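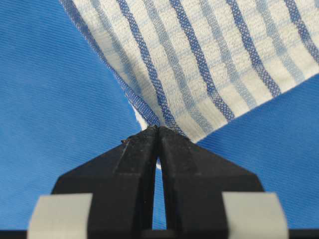

Nana Ansah has been folding, sorting and writing about household linen for most of her working life. She runs the textile room at Calvo, a linen rental business that supplies kitchens, guest houses and a few small clinics, and wrote the handling sheet that new staff receive in their first week. We spoke in the late afternoon, after the last carts had gone out, and kept mostly to one subject: the striped kitchen towel.

Ansah's first point concerned the way a towel is picked up. Most people take it by the middle, she said, and then spend several seconds looking for an edge. "A towel lifted by the middle hangs in a cone. Every stripe runs toward your fingers and you can't tell the long side from the short side. You have to find a corner, and the corner is usually at the bottom of the cone, on the far side."

Her method is to lay the towel down again, spread it with the flat of the hand, and pick it up by two neighboring corners. With a striped cloth the stripes serve as a guide. If they hang parallel, the corners are the right ones. If they pull together anywhere, the cloth is twisted or one hand has slipped inward from the hem.

The surface matters more than she expected when she started. Calvo used to fold on bare laminate, and a dry towel slid each time a hand crossed it. The tables are now covered in cotton twill, stretched and clipped underneath. "Twill has enough grip to hold the lower layer still while you move the upper one," she said. "Not so much that it drags. We tried felt, and felt sheds. We tried a rubber mat, and the hems caught on it."

Color was a separate decision. A white towel on a white table loses its outline under ceiling lights, and a folder working fast will miss a turned hem. Ansah prefers a plain mid-tone cover with no pattern. She accepts blue under blue-striped towels provided the ground of the towel is white, as the edge still reads clearly. Dark covers show lint by noon and have to be brushed.

On the cloth itself she was specific. Waffle weaves and light terry behave differently from flat weaves when folded. A flat weave takes a crease and keeps it. A textured weave springs back, and a stack of 66 will lean if the folds all face the same way. At Calvo each bundle is reversed halfway up. The standard fold is in thirds along the length, then in half, then in half again. "Thirds first," Ansah said. "If you halve it first you get a thick spine on one side, and the stack goes over by shelf height."

The room handles 1780 towels in an ordinary week, more in August. Each folder works from an open pile on the left to a finished stack on the right, or the reverse for left-handed staff. Pieces with a loose thread go into a tray at the back of the table and are not trimmed on the spot. Trimming breaks the rhythm, Ansah said, and scissors left on a cloth-covered table tend to end up inside a bundle.

She is skeptical of folding boards. The company tested two, one from Dilport and one cut in its own workshop, and both gave a neat result on new stock. After repeated washing the towels had shrunk unevenly – up to 3 centimeters between pieces from the same order – and the board simply hid the difference until the stack was tied. "By hand you feel that one is short. You put it with the other short ones."

I asked what she would tell someone folding at home, with one drawer and no table cover. She suggested a bedspread or a tightly made bed, which holds the cloth in much the same way, and smoothing each towel once before the first fold. The drawer should be measured before the fold is chosen. Hers is 38 centimeters deep, and her own kitchen towels are folded in quarters, standing on edge, with the hems down.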